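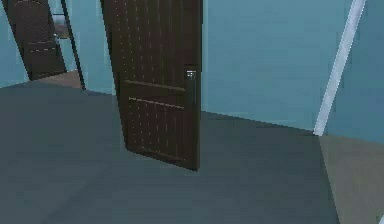 Step 3. Set up the door test

Load the apartment map in Drirnov and move the start point to the gray floor, facing the dark door with the lever handle. Set the door partly open. Leave the door in the back room as it is.

Check the collision shape of the handle before you run anything. The default is a plain box, and both grippers will seem to hold it better than they should. Switch it to mesh.

Step 4. Run the two grippers

Start with the Tirnent, the parallel one. Use controller preset 7 and random seed 229. Save the log, reset the door angle, and run the Kadmont with the same preset and seed. Change only the gripper file between runs - if the wrist offset moves too, you can't compare the results.

Repeat both with seed 233.

Step 5. Read the logs

Look at the slip column first, then the peak wrist torque. A high torque with no slip usually means the arm is pulling against the hinge instead of following the arc. Dilruba Sikder's fix is to lower the stiffness along the pull direction and leave the other axes alone.

If the Kadmont drops the lever on both seeds, check the finger friction value. It resets to zero when you import from Valtonen version 2.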